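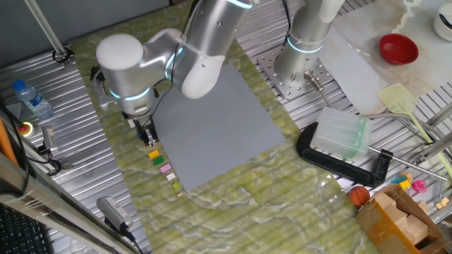

Kurnitside Brick Placement Comparison, data card
Version 2, revised May 4, 2020
Maintained at Steltby

Summary

This package holds 600 teleoperated episodes of picking small studded bricks from a tabletop and pressing them onto a gray baseplate. It was recorded to compare two finger sets and three controller settings on the same two-finger gripper body. Each combination has one block of 100 episodes. The data is intended for offline analysis of grasp stability and press force. It can be used to train a placement policy, but the operators did not follow a uniform style between blocks, and version 1 users reported that this shows.

Hardware

Arm: two arms on a shared aluminum frame. One arm works per episode. The idle arm holds position and its joint states are logged anyway.
Gripper: two-finger, driven from the wrist, one force limit for all blocks (40 N).
Finger set A: Husitz flat steel, no pad.
Finger set B: Husitz flat steel with a thin rubber pad, replaced at the start of each block.
Controller: Makhubela impedance controller, settings soft, medium and stiff. Gains are in config/gains.yaml.
Cameras: fixed workspace views and a wrist view.
Logging: joint states, gripper opening and motor current at 100 Hz. Video timestamps are on the same clock.

Task

The operator picks one loose piece, brings it over the baseplate, aligns it with the studs and presses down until the motor current crosses the threshold in the config. The fingers then open and the arm retracts. A placement is scored 1 if the piece stays on when the gripper leaves, 0 otherwise. Partial seating (one edge down, one edge up) is scored 0 and flagged in the notes column.

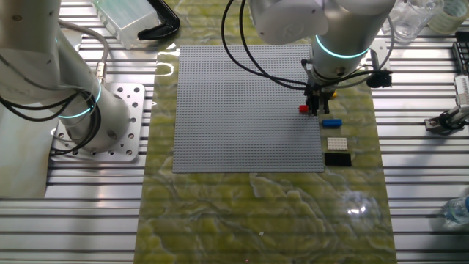 Finger clearance is the main limit on piece order. A gripper that straddles a brick needs free studs on both sides, and set B needs slightly more than set A because of the pad. Neighbors already on the plate reduce this quickly. With the fingers lowered at the right edge of the baseplate and a small red brick just to their left, an operator has to choose the wrist angle before descending. Episodes where the wrist was rotated during descent are marked late_rot in the index. They are more common with set B and were kept.

Controller settings

Soft gives the fewest tipped bricks and the most partial seatings. Stiff reverses this. Medium is the recommended starting point for small bricks with either finger set. For the large plates no setting is good: the press point is rarely centered, and the far edge lifts. We did not try a two-point press.

Steel fingers slip on glossy brick sides when the grasp is high. The slip can be read from the gripper opening trace as a short drop before contact. The rubber pad removes most of it but sticks on release - see the release_lag column.

Camera notes

The wrist view is useful for alignment and poor for seating. From the wrist, a held brick hides the studs directly behind it, so the last part of the press should be checked in a fixed view. Exposure is automatic on all cameras. White pieces near the window side clip in some episodes, and dark studs on dark plates have little contrast. Color thresholds tuned on one end of the table do not carry over to the other.

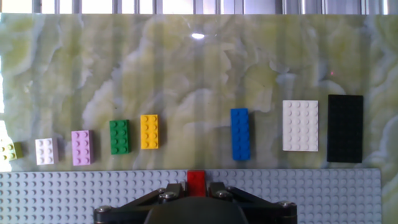

Files

index.csv: one row per episode, with finger set, controller setting, score and notes
joints/: joint states for both arms
gripper/: opening and motor current
video/: one folder per camera
config/: gains, thresholds, camera calibration

The compressed archive is over 12 GB. Checksums are in SHA256SUMS.

Known issues

Calibration for the wrist camera was redone after the first soft block. Use calib_a for that block and calib_b for the rest.
The idle arm drifts slightly in a few stiff episodes. The cause was not found.
The October recordings from version 1 used a different force limit and have been removed. Do not merge them with this version.
Motor current is uncorrected for temperature.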